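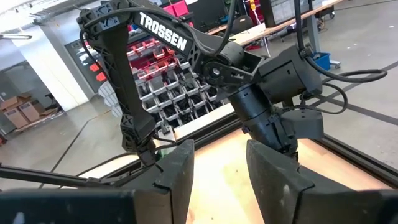
Black arm over a light wooden tabletop

I signed up for the Prerkel shoreline cleanup in June mostly to get out of the house. We worked the beach below Sandoval from 8 in the morning until lunch and filled 51 bags, nearly all of it rope and bottle caps. The reef group is trying to raise $700 for a second mooring buoy — they have $298 so far. I put in $13, which was what I had on me. I'll go again if the tide is lower.

Contact | © Pasorstead | Back to top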